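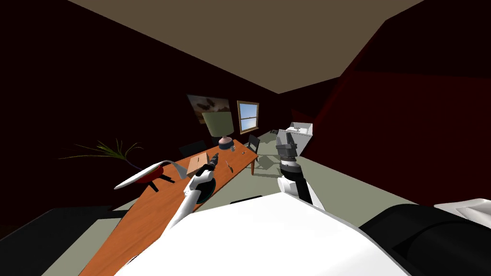 The Well at Larwood

The man from Pullbridge wanted 50 for the first visit and 90 if he found water. Charmaine Adams wrote both numbers on the back of her feed bill and looked at them for a while.

"And if you don't find any?"

"Then it's just the 50," said Gert Matlala.

He had a forked stick, peach wood he said, and a clean hat. He walked her lower field with his elbows tucked in. Her neighbor Busisiwe Nel had come over to watch and stood at the fence with her hands folded, as if in church.

"He found ours," Busisiwe whispered.

"Yours is next to the river."

"Still."

By the dead pear tree the stick dipped. Gert dug his heel into the dirt and turned it. Charmaine had watched his wrists the whole way down and would have sworn in court that they moved first.

"Here," he said. "Sweet water. Deep, but sweet."

"How deep?"

"Deep."

She paid him the 90. She didn't know why, except that Busisiwe was looking. The drilling crew would want 3,416, and they charged the same for a dry hole.

That evening she went down alone and cut a fork off the pear tree with her pocketknife. She held it the way he had and walked up and down, feeling like a fool. It dipped at his heel mark. She tried again with her eyes shut – it dipped by the gate, then by the truck, then on the porch steps.

She put it in the stove and called the drillers in the morning.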